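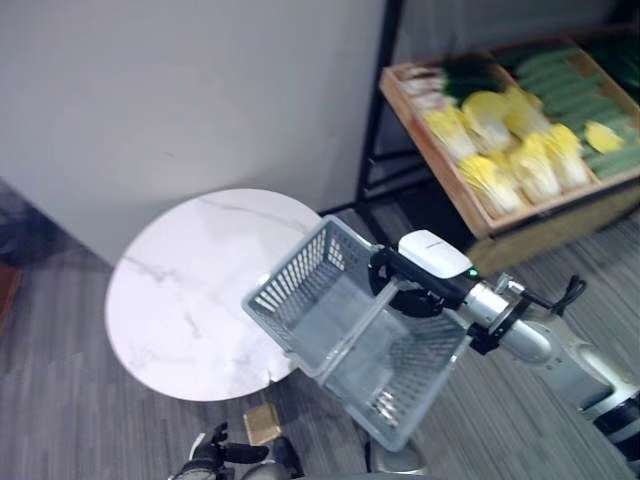
Sealer keeps failing on round marble table top, water still leaves dark spots

Posted in Stone and Tile by Fekov

I have a round white marble top on a pedestal base, bought used. The previous owner could not tell me whether it had ever been sealed. I cleaned it with dish soap and water, let it dry overnight and applied two coats of a water-based penetrating sealer, wiping off the excess after 20 minutes as the label says. A week later a few drops of water still darken the stone within a couple of minutes. The spots fade after an hour or so. I repeated the whole process with a third coat and got the same result.

The surface is polished, apart from a dull patch near the rim where I think somebody once left a cut lemon. Is the sealer bad, or am I applying it wrong? I would also like to fix the dull patch if that can be done at home.

Ellness
Member, 218 posts

Two separate problems. Take the sealer first.

A penetrating sealer has to get into the pores. If the pores already hold wax, old polish or soap residue, it sits on top and you wipe most of it off with the excess. Dish soap is a common source of residue, so your cleaning step may have made things worse. Strip the top with an alkaline stone cleaner made for marble, rinse with plain water at least twice, and change the rinse water each time. No vinegar, no bathroom descaler.

Then let it dry properly. Overnight is short for a slab that has just been washed. I leave mine 48 hours with a fan running and a window open. Moisture left in the stone blocks the sealer.

Apply thin, keep the surface wet for the time on the label, and buff completely dry with a clean cotton cloth. Wait the full cure time before you test. Many people test the next morning and conclude the product does not work.

The dull patch is an etch. Acid has dissolved a little of the polished surface, and sealer will neither prevent nor repair it. For a light etch, use marble polishing powder with a damp felt pad, working in small circles. If you can feel the edge of the mark with a fingernail, you need abrasives first. Start at 400 grit, wet, and go up through the finer grades before the powder. Do a test area on the underside if it is finished, otherwise close to the rim. Do all of this before sealing.

Pandey
New member

Just wax it. I used car wax on mine and water beads right up.

Ferkari
Member

Wax will bead water, but it yellows on white stone and has to be stripped before any real sealer can be used. I would not put it on a table where people eat.

One addition to what Ellness wrote – check the age of the sealer. Water-based products that have frozen in a garage can separate and never recover, even after shaking. If it looks stringy or has lumps at the bottom, throw it out.

I also use a cheap test before and after. Put a teaspoon of water on the stone and leave it for 8 minutes, then wipe. No dark mark means it is sealed well enough. A faint mark means one more coat. A dark mark means the sealer did not go in, and more coats on top will not help until the surface is stripped.

Fekov

Stripped it with the alkaline cleaner. The first rinse came up gray and slightly slippery, so there was something on there. Drying now with the fan on. I will do the etch with powder only, as I cannot feel an edge, and then seal.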